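June, 9 p.m.

Cistern refilled to 2000 liters by the Grandov truck. Level fell 2 cm overnight with all taps closed, so the leak is on the tank side of the check valve. Ilídio Matos thinks it is the outlet gasket. I suspect the fitting below it, a Valente part that was already weeping in spring. Chlorine dosed, lid back on, pump off at the breaker.

Natália Figueiredo called about the pump house. She can get the Katum liner but no gasket before the 10th — I will cut one from sheet rubber. The inner hatch has swollen again and needs replacing. I would like it built the way the tabletop is, in narrow strips of light wood laid lengthwise, cream and pale tan with some honey-brown in the grain. It would need sealing on both faces. Next reading at 10, then again before breakfast.

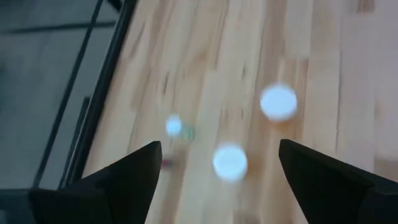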